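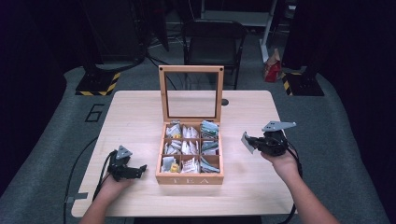

*Figure 1. The two hand grippers at the tea box, lid open.*

# Two-Handed Tea Box Task: Project Report

February 28, 2025

## 1. Goal

The project was to build a pair of hand-held grippers in the shared workshop at Terwood and use them to record a person sorting tea bags. A later group will use the recordings to train a two-arm robot. Our part ended at the grippers, the task and the recordings.

We picked a tea box because the job is small and fussy. The box has nine compartments in three rows of three, and the packets stand on edge, so a finger has to get between two wrappers without dragging a third one out. The lid is hinged with a clear window. Opening it was included in the task from the second week.

## 2. Build

Both grippers have a black body and a cable each. We drew the parts in Gilance and printed them at the workshop. The first set of jaws was too thick at the tip and could not enter a full compartment. We thinned the tips twice. The second version bent under load, and the third is the one we kept.

Each gripper has a gray plate on top. The plates are not the same shape, and this caused trouble later (see section 4).

The cables leave the table on opposite sides. In the first layout both went off to the right, and the left one kept catching on the corner of the box.

## 3. Procedure

One run goes as follows:

1. Start with the lid closed and both grippers on the table.
2. Open the lid with the left gripper until it stands upright.
3. Take one packet from the compartment named on the card, using the right gripper.
4. Put it down on the tabletop to the right of the box.
5. Return it to the same compartment and close the lid.

The box faces the operator, with the word TEA on the near side. We did not fix it to the table. A run counted as failed if the box slid far enough to need a hand to move it back, or if a packet tore.

## 4. Results

We recorded 601 runs. The white sachets were easier to pick than the foil packets, which slipped in the jaws when gripped near the top edge. Gripping lower fixed most of this but took longer.

The yellow packets are smaller than we would have liked and tended to lean forward after being put back. We straightened them by hand between runs.

For the first 8 sessions the position data from the two grippers did not agree. We had used the offset of one plate for both. After we measured each plate separately the data lined up, and we corrected the older files with the same numbers.

## 5. Remaining work

- Shorter cables, or a clip at the table edge.
- Rubber on the jaw tips. We ordered a sheet from Ultberg but it arrived after the last session.
- Runs with half-empty compartments. All of ours used a full box.
- A written setup guide for the group that takes over in July. The draft is in the Shetty folder on the workshop drive, together with the part files.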